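Workshop tips, August: before you sign for a robot

Every small shop I know that sorts parts by hand has had the sales call by now. An arm with fingers will put your stock away while you get on with the real work. Maybe so. I've sat through three of these pitches, and I came out of each one with a longer list of things I'd have to buy first. Putting one small part into one bin is the job they always want to talk about, so let's stick to that one.
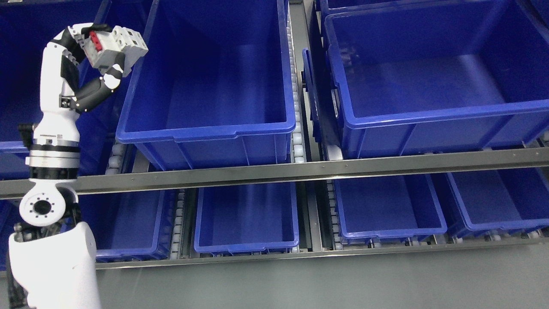
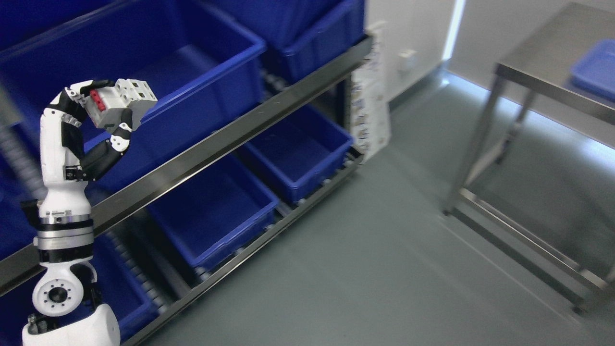 Brulus wrote back to an earlier draft of this page that I was being stingy, and that a shop losing an hour a day to put-away should stop fussing over the price and sign. I'd agree if the hour went away. Time yourself first. Keep a sheet of paper by the rack for 8 working days and write down when you start and stop putting parts away. Leave out the chatting and the hunting for a pen. Mine came to a lot less than I would have sworn to.

## Price the rack before the arm

Blue bins on roller lanes look cheap until you add them up. My own quote from Umex was $1,518 for one rack, and bins were extra. Get that number in writing, then ask:

- Are the bins all one size, and can you still get that size in a few years?
- Who levels the rack, and who comes back when the floor settles?
- Does the price include a table to work from?

If you'd want the rack anyway, buy it now and use it by hand for a season. You may find that decent bins fix most of the trouble.

## Bring your own parts to the demo

Fill a shoebox with the stuff you really handle. Put in the greasy ones, the ones with a bent tab and the ones in those slippery bags. I took 9 parts to the Elledent showroom on a Saturday and was told politely that the demo was set up for a different item. Fine, but then I haven't seen a demo of my job.

Small electrical pieces deserve extra care. A switch or a relay has bits that stick out, and you want to know what happens to them on the hundredth grab. Ask to watch a hundred. Bring a sandwich.

## Things that never make it onto the first quote

- Spare fingers, or a whole spare hand. Ask the price and the wait.
- Power. Walk the wall where the thing will stand and look at what outlets you've got.
- Labels. If your bins aren't labeled for people, sort that out before you pay anyone to sort it out for a machine.
- Your own hours. Setup days are days you aren't selling anything.
- Getting it back out of the building if you hate it.

## Rent if they'll let you

Ong offers a 3-month trial and I've got nothing bad to say about that, except read the part on damage. A trial that starts in your slow season proves very little. Ask for your busiest month and see how fast the phone call ends.

Keep the timing sheet going all through the trial, and put your own minutes on it too, including every time you walk over to see why it stopped. Then set that beside the first sheet before anybody brings up a purchase price.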